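Looking after the new tables at Flunmont Hall 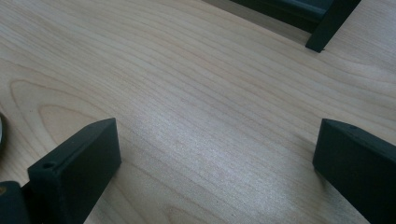 2 min read

19/08/2020

The hall reopened to regular groups in July, and the replacement tables are now in use in the main room and the small meeting room. They came from Cludberg and were paid for out of the furniture fund, which stood at £2,000 before the order and now has £743 left in it. The remainder will go towards chairs.

Several groups have asked how the tables should be cleaned. The old ones had been painted so many times that it hardly mattered. A pale wood top shows marks more easily, so please follow the points below.

Wipe the table before and after your session with a cloth that has been wrung out well. A little washing-up liquid in warm water is enough. Go with the grain and dry it off with a second cloth. Both kinds of cloth are in the drawer under the kitchen hatch, and used ones go in the bin bag by the back door.

Please do not use bleach, cream cleaner or the green scouring pads. Spray polish should also stay at home. It builds up over time and makes paper slide about, as the Idance parents found when they were sorting costume forms.

Hot drinks need a mat. The tea urn stays on the metal trolley and must not be moved to a table, even for a short time. Craft groups using glue, paint or knives should cover the whole top with the oilcloth kept on the stage.

If something is spilt, mop it up straight away and leave the table clear until it is dry. If a mark will not come off, leave it alone and write it in the book by the main door, with the date and the name of your group. Light marks can be sanded out and refinished, but it is a bigger job once someone has had a go at it with wire wool.

Tables should be lifted by two people and never dragged. They stack up to 7 high, top to top, with a felt sheet between each pair.

The Fung Room keeps its old tables for now. Groups with messy activities may prefer to book that room, at the same hourly rate as before. Bookings are made through the hall office in the usual way.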